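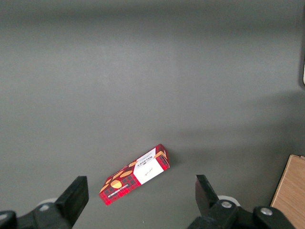
Walkers box on one of the grey tables, Ondthorpe

Visit to the Belhaj packing hall, Ondthorpe, November

We left the station car park at half past eight and were at the gate by nine. There were 32 of us on the list and the coach was full. Ondthorpe is a small place with one main street, and the hall is at the far end of it, past the garden centre. Parking for coaches is round the back. The sign for it is easy to miss and our driver went past it once.

Belhaj do contract packing. Other firms send goods in and Belhaj box them, label them, make up gift sets and send them out again. Most of the work in the last part of the year is food for Christmas: biscuits, tea, jam, chocolate.

Loubna Farouk met us in reception and took us round in two groups. The first group started in the stores and the second in the sample room, and we changed over after 33 minutes, which she timed on her watch. I was in the second group.

The sample room is where they work out how things will sit together in a hamper before anyone packs one for real. Tables are plain grey and kept clear apart from the item being looked at. When we were in there it was biscuits. The Walkers box has the red tartan all over with the oval biscuits printed on the front, and a white panel at one end with the name on it. Loubna used it to talk about which way round a box should face. If the white panel ends up under the tissue paper the customer sees tartan and biscuits and no name, so the layout sheet shows the direction for every item. She said long flat boxes go in first and jars go in last.

Several of our group asked about damaged corners. A box with a crushed corner is taken out and put on a separate shelf, and what happens to it after that is up to the firm that owns the stock. Some want it back and some let it go to the staff shop.

After the changeover we went into the stores. It is cold in there and I would advise a coat. The racking has 3,890 pallet spaces and in November nearly all of them are in use. We had to stay behind the yellow line while the trucks were moving. The hampers themselves come in flat and are made up on site. There was a long row of cardboard ones waiting for an order for Tistholm, the garden centre chain, and we were asked not to touch them.

Tea was in the canteen at eleven. Tea and coffee were free, sandwiches had to be paid for, cards only. The canteen seats 53 and we had it before the shift break, so there was no queue. The toilets are up one flight of stairs but there is a lift if you ask at the desk.

The staff shop is open to visitors at the end of the tour. It is one small room. Shortbread and tea were the best value, and the jam had mostly gone by the time the second group got there. Bring your own bag.

Back on the coach at half past twelve. Ramon is taking names for the spring visit, which will be the pottery if they can fit us in.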